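Grelska cell: setup and upkeep notes

Readme for the two-armed table cell. Started by me (Andri Hauser), nagged into shape by Mechthild Eberhard, last gone through properly on 2019-09-23. If you're looking for the recordings themselves, they're in the sessions folder and have their own readme. What you've got in front of you is everything I'd tell you if you came in on a day I wasn't there and had to get the thing running, keep it running, or put it back together.

Who this is for

Anyone who has been let loose on the cell at least once with one of us standing next to them. I'm going to assume you know where the stop button is and which arm is left. (Left and right are always the robot's own left and right in these notes. We had both conventions going until February and it was a mess, so if you find an old note in the log that seems to be talking about the wrong hand, it probably is.)

What's in the folder

README – this
checks.txt – the short morning list, for printing
hand_offsets – finger zero positions, one file per hand
cables.txt – which lead goes where, with the label numbers
log – repairs and oddities, newest at the top
karkex_settings – arm settings as exported, don't edit by hand

Karkex is our name for the arm controller software, and it'll turn up all over the place below. Clulley is the hand side. They talk to each other, mostly.

Starting up

Switch on the arms first and the hands second. If you do it the other way round Clulley starts looking for arms that aren't there yet, gives up, and then sulks with a perfectly normal-looking status page until you restart it. I've lost a whole morning to that one.

Give Karkex time to finish its joint check before you touch anything. The arms will twitch a bit as the brakes come off. Then load the rest pose, which has both hands above the table and well apart from each other, and have a proper look at the cables while everything's holding still.

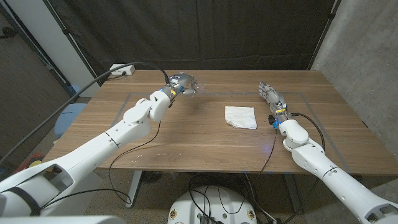
The black leads are the part of this cell I think about most, and I wish that weren't so! Each arm has a thick one and a thin one, and between them they're behind more stops than all the software put together. The thick one wants a generous loop. Resist the urge to tidy it. I did tidy it, with a lovely row of ties all along the forearm, and the first time the wrist rolled to its limit it pulled the plug halfway out of its socket and we had a hand that worked only when the arm was pointing at the window.

The thin ones can hang. They look scruffy, and visitors always comment, but hanging is fine as long as nothing on the floor can catch them. Keep your feet and your chair clear of the base too, there's a fair bit of cable lying over it and it's easy to drag a lead sideways when you're thinking about something else.

Morning checks

These are the long-winded version of checks.txt.

Push each wrist plug home with your thumb. You're feeling for a click, and if it was already in you won't get one.

Run the slow wrist roll on both arms, one at a time, and watch the cable. It should lift and settle. If it goes tight anywhere, stop and give it more loop at the shoulder end.

Open and close each hand 3 times with nothing in it. Listen. A healthy finger hums, a finger with a dry joint ticks.

Look at the lights on the fingers. Blue is what we want. If a finger stays dark after the hand has woken up, go to the section on finger faults.

Wipe the pads with a barely damp cloth. No alcohol, it turns them shiny and then they slip.

Check the table hasn't been moved against the marked outline on top. Rest a hand at the corner pose and see whether it's over the corner.

The last one sounds fussy. The table isn't bolted down (we keep meaning to) and somebody leaning on it to reach the back is enough to put every saved pose out by a finger's width.

Setting the finger zeros

You'll need to do this after any finger has been off, after a knock, or if the hand has started closing crooked. Mechthild does it by eye and gets it right. I use the card, and I'd suggest you do too.

Put the arm in the palm-up pose and lock it. In Clulley, set the hand to limp. Straighten each finger gently against the flat card, starting with the little finger and working towards the thumb, and save each one as you go. Don't save them all at the end! There's a button for it and it has a bug: it writes the thumb's value into whichever finger you touched last. Rieger reported it ages ago, it's in the log with his steps for reproducing it.

The thumb is the awkward one. It has a swing as well as a bend, and you have to zero the swing first or the bend comes out wrong. If the tip doesn't meet the index fingertip squarely when you run the pinch test, do the swing again before you go anywhere near the bend.

Grip force

Clulley gives force as a percentage of the hand's maximum. Ours are capped at 70 and I'd ask you to leave the cap alone. At 100 the hand is quite capable of hurting itself, never mind whatever it's holding. For anything thin or breakable start at 6 and go up one step at a time with a spare hand ready underneath (yours).

Thumb and index finger are all you want for glassware. Park the other three open. When they join in they arrive a moment late and shove the thing sideways, and you can't tune that away, I've tried. A bit of tissue at the contact point helps a lot on smooth feet and rims, just keep it small enough that it can't get drawn into the thumb joint.

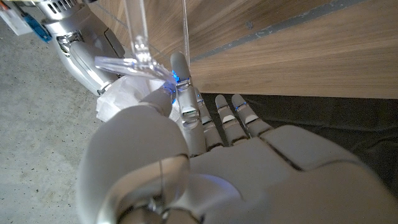 6 min read

If you're tuning a grip on a stem glass, get the thumb under the foot first and bring the index finger to the rim of it second. Then hold, and wait, and watch the force reading. It should go flat. If it creeps upwards while the hand is meant to be still, the finger zero is off and the hand is pushing against its own mistake. Take the glass out before you fix it, please. I know it's tempting to nudge the number with the glass still in there.

Write the settings down in the log with the object next to them. "Glass, fine" is no use to anyone a week later, and yes, that entry was mine.

Finger faults

Finger dark, others lit. Nearly always the little connector inside the palm. Power the hand down, open the palm cover, reseat the plug for that finger, close up, redo the zero. Mind the seam when the cover goes back on, it should sit flush all the way round. If it's proud at one side there's a wire under it.

All fingers dark on one hand. Wrist plug. Then the lead itself. Swap it with the other arm's before you order anything, so you know whether the fault follows the lead.

Finger lit but not moving. Check it isn't just stopped by software first (the log page in Clulley will say "held"). If it's not held, feel whether it turns freely when limp. Free means the tendon has gone and it's a job for Mechthild. Stiff means there's something in the joint, and nine times out of ten it's a shred of tissue. Tweezers, good light, patience.

Ticking noise. A tiny drop of the oil in the yellow tin on the joint pin, then work it back and forth by hand. Too much oil gets onto the pads and you'll be cleaning them for days.

Arm faults

The arms give far less trouble. If Karkex stops with a joint limit, jog that joint back the way it came, slowly, and look at the cable before you carry on. If it stops with "collision" and nothing touched anything, the payload setting is probably wrong: somebody has loaded the bare-arm profile and the controller is feeling the weight of the hand as an obstacle. Load the one with the hand and try again.

A stop with no message at all means power. Go and look at the plugs in the power strip, then at the breaker.

Shutting down

Empty both hands. Rest pose. Hands off, then arms off, so the reverse of the morning. Don't leave a hand gripping anything overnight, the pads take a dent and it takes them most of the next day to come back.

Spares

In the drawer marked Grelska: finger pads, two wrist leads (one good, one labelled "maybe"), palm cover screws, tweezers, the zero card. If you use the last of something, write it on the drawer front. The palm screws are a daft size and take ages to arrive.

Still to do

Bolt the table down.
Strain relief for the wrist plugs that doesn't involve my ties.
Photograph the inside of the palm with the connectors labelled.
Get the save-all bug fixed, or at least hide the button.
Mechthild wants the payload profile to load by itself at startup. So do I, but I can't work out where Karkex keeps that setting. If you know, tell me!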